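# Fendton opens remote-control teaching sets from its block-pushing bench

Fendton has released the first part of Pukum, a collection of tabletop tasks taught to a robot arm by remote control. The release covers 412 episodes, each with video, arm position and a written instruction such as "move the red star toward the blue cube." A second part is due in February.

The operator sits at a desk beside the bench and steers the arm with a handheld controller supplied by Sampaio. Only horizontal motion is passed through. Height is fixed in software, so the operator cannot lift the tool clear of the board or press it down. Episodes run until the operator marks the instruction as complete or gives up, and both outcomes are kept.
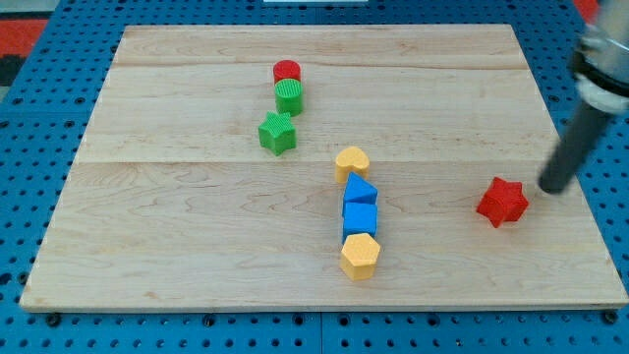

Pukum uses pushing as its only skill, and the arm carries a single rod instead of a jaw. Contact is therefore limited to one rounded tip, and any turn of a block has to come from where along its side the tip meets it. Shape matters a good deal under these conditions. The red six-pointed star, on its own at the right of the wooden board with the rod tip close by, offers several notches for the tip to settle into, while a cylinder tends to roll off the line of travel unless it is pushed through its center. Fendton says operators were given 14 practice episodes before any recording counted, most of them spent on the round pieces.

Instructions are written in everyday words and refer to blocks by color and shape. Two stars are in the set, so a request that says only "the star" is treated as ambiguous and was removed during checking. Requests that name a group, such as a row or a column, were kept if two reviewers agreed on which blocks were meant.

The recording software, Baltura, logs the controller input separately from the motion the arm carries out. The two differ slightly – the arm smooths sudden changes of direction – and Fendton recommends training on the executed motion. The raw input is included for groups that want to study operator behavior. Pauses longer than 2 seconds are flagged in the log and left in place.
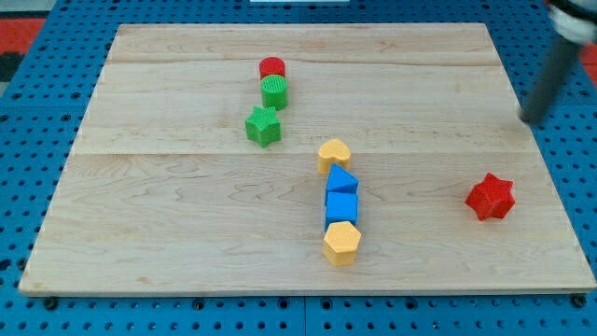

*Colored blocks on the Pukum board, with the green star to the left of the yellow heart and the red star farther right.*

Blocks are not returned to set positions between episodes. The end of one instruction is the start of the next, which gives a wide range of layouts but also leaves some runs with blocks bunched together. Files from these runs carry a tag and can be filtered out.

The February part will bring the total to 513 episodes and add longer instructions with more than one step. Download requests go through the Pukum project page, and the format notes are included with the files.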